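Color-coded cutting boards

Color-coded cutting boards are kitchen boards sold or stocked in sets, with each color set aside for one kind of food. The usual claim made for them is that they reduce cross-contamination, the passing of bacteria or allergens from one food to another. The boards are common in restaurant and school kitchens and have been sold to households in growing numbers. How much of the benefit comes from the colors, and how much from the washing and training that tend to arrive with them, is less settled than the packaging suggests.

Color schemes

There is no single worldwide scheme. A widely used arrangement gives red to raw meat, blue to raw fish, yellow to cooked meat or poultry, green to salad and fruit, brown to root vegetables, and white to bread and dairy. Purple is often kept for allergen-free work. The trouble starts with the details. Yellow means raw poultry in many American kitchens and cooked meat in many British ones, so a cook who moves between the two may follow the rule faithfully and still put raw chicken where it should not go. Brown is sometimes cooked meat. Some sets leave out purple, and others add black or orange with no agreed meaning at all.

Suppliers often print their own wall chart and call it the standard. A chart of this kind is binding only on the kitchen that decides to hang it. Food safety rules in most places ask for raw and ready-to-eat foods to be kept apart and for surfaces to be cleaned, and leave the method to the business. The belief that colored boards are required by law is common and, as a general statement, wrong.

Origins

Accounts of who came up with the idea differ, and most of them come from companies that sell boards. Marking tools by task was already normal in cleaning work, where mops and cloths for washrooms were kept apart from those used elsewhere. Kitchens probably borrowed the habit from there, though written evidence is thin. The catalog writer Imke Bauerfeind traced the claim that one manufacturer "invented" the system to a sales leaflet with no date and no source. Later articles repeated it, then cited one another.

Evidence
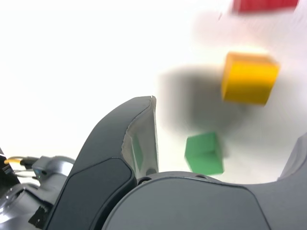
Laboratory work has shown many times that bacteria can move from raw meat to a board and from the board to other food. That finding supports separating tasks. It says nothing in particular about color. Two plain boards with different labels should do the same job, provided people read the labels, and the argument for color rests on the idea that people notice it faster than they read.

Studies inside working kitchens are fewer and harder to interpret. A kitchen that buys new boards often throws out worn ones, retrains its staff and starts checking on them during the same month. If swab results improve afterward, any of these changes may be responsible. Femi Iyamu, a food hygiene trainer, has argued that before-and-after reports of this type should be treated as advertising unless a comparison kitchen was followed over the same period. Few were.

A figure sometimes quoted in sales material, that 7 in 20 kitchen illnesses could be prevented by colored boards, has no traceable study behind it. The brochure for the Stivo set, which used the figure for several years, gave only "industry research" as its source. The line was dropped from the edition dated 24/06/2021, without a correction.

Limits

Boards are one surface among many. Knives, faucet handles, cloths and hands all travel between tasks, and a cook who changes boards and keeps the same knife has gained little. Sets with matching knife handles try to solve this — at a higher price — but they add to the number of things that must be washed, stored and remembered.

Color also fails some of its users. People with red-green color blindness may have difficulty telling a red board from a brown or green one, especially in poor light. Printed words, raised symbols or corner notches help, and several makers now offer them. Stains and fading can narrow the gap between colors as well. A plastic board with deep knife scars is difficult to clean whatever shade it is, and replacing it matters more than the chart on the wall.

Use in the home

Household sets, among them the Nordin and Melov lines, are usually smaller and thinner than those made for trade use. Some use pictures on index-style tabs in place of a full color scheme. Whether a home cook needs more than two boards is open to doubt. I-seul Do and Deok-su Kwak, in their guide for small kitchens, recommend one board for raw meat and fish and one for everything else, with a hot wash after each use. They point out that a family that owns six boards and has sink space for one will tend to use whichever is clean.

Antimicrobial boards are a related product and are often sold in the same colors. Any effect of the additive is slow compared with ordinary dish soap, and the label usually tells the buyer to wash the board anyway.

See also

Cross-contamination
Food allergen labeling
Butcher block
Dishwashing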